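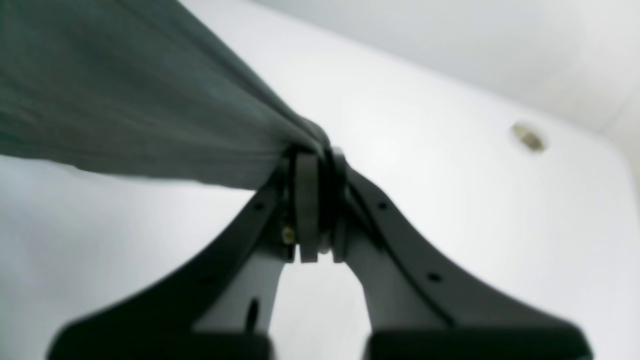
A comment handed in on paper before the meeting said the folding arms had taken the easy shirts and left people with the hard ones, and asked that the piece targets be changed before any more tables went over to automatic. The chair read it out in full and moved it to item 3.

Mivcombe Garment Services, Lockwood plant
Joint Meeting on Automated Folding
Minutes, May

Held in the break room. Called to order at 2:00 p.m. Present: plant management, shift leads, floor representatives from folding, sorting and packing, and maintenance. The Mimirberg plant joined by phone.

1. Minutes of the last meeting

Approved with one correction. The cost of the guard rail was recorded under folding and belongs under maintenance.

2. Report on the Flerkiveo station

Management reported that the station has been in daily use on first shift for five weeks. It handles plain T-shirts only. Sweatshirts, polos and anything with a zipper are still folded by hand. An operator lays the shirt out, the arms take hold and make the folds, and the operator checks the stack before it goes to packing.

Floor representatives said the report left out the time spent stopping and restarting. When an arm picks up a shirt badly, the operator has to pause the station, lay the shirt out again and clear the fault on the screen. The time does not show up on the daily sheet, where the shirt counts as one fold.

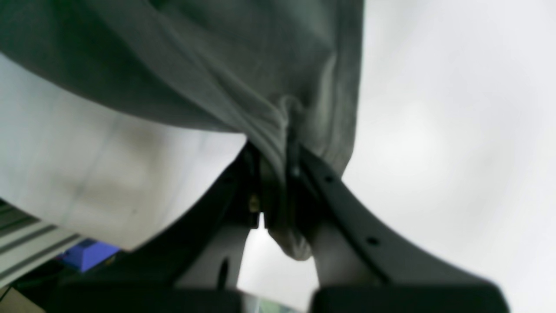
Management agreed that restarts should be recorded. The shift leads will add a column to the sheet. Operators asked that it be a simple tally and that it not be used to rate the person at the station. Management accepted both points and will put the second one in writing.

Second shift asked when it would get the station. No date was given. Management does not want it running in the evening until maintenance has someone trained on that shift.

3. Piece targets and pay

The written comment was taken here. Hand folders used to get a mix of shirts, with the plain ones making up for the slow ones. With most plain shirts now going to the arms, the hourly target is harder to reach. Two folders missed their bonus last month for the first time.

Management's first proposal was to lower the target for hand tables by 5 percent. The floor representatives said this was too small and asked for separate targets by garment type. Packing supported them. Management will bring figures by garment type to the next meeting. Until then the bonus for hand folders will be paid at the average of the four months before the station started.

Agreed without a vote.

4. Jobs and rotation

The question was asked whether any position would be cut this year. Management said no position in folding will be cut, but one opening left by a retirement will not be filled. The representatives asked that the minutes show they object to this. So noted.

Nine people have asked to be trained on the station. Training is done in pairs. There was a long discussion of how much time one person should spend there. Some operators like it and find it easier on the shoulders. Others said standing and watching is more tiring than folding, and that they lose their speed by hand. It was agreed to limit a turn at the station to two hours, then switch. The shift leads will post the rotation by the time clock.

Mimirberg said its operators had asked for a stool. Lockwood will order one and try it.
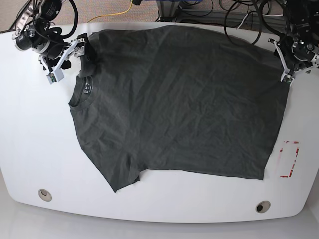 T-shirt on the folding table with both grippers holding the top edge.

5. Maintenance and safety

The red tape on the table is worn and peeling. Operators want it replaced with something that can be wiped down. Maintenance will look at painted lines.

Cables behind the table were raised again. Maintenance will tie them up and put a cover over any that cross the walkway. Sorting asked to have this done before the next linen delivery, when carts go through that side.

Operators asked what they are allowed to do when a shirt is caught in a gripper. Answers had differed from one shift lead to the next. The rule is now as follows: press stop, wait for the arms to come to rest, open the gripper from the screen, then remove the shirt. Do not pull on the shirt while the gripper is closed. A printed copy will go up at the station in English and Spanish.

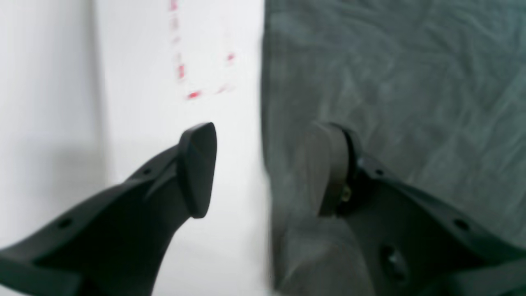 Gripper fingers at the folding station, with gray fabric on the right.

6. Other business

Packing reported that stacks from the station are square and easier to bag, but that shirts sometimes arrive with the collar turned under. Operators will check collars before passing a stack on.

A request to turn down the station's alert tone was sent to maintenance.

Open actions

Shift leads: restart column on daily sheet; rotation posted.
Management: written statement on use of the tally; target figures by garment type.
Maintenance: table markings, cables, alert tone, printed stop rule.
Lockwood office: one stool.

Adjourned at 4:00 p.m.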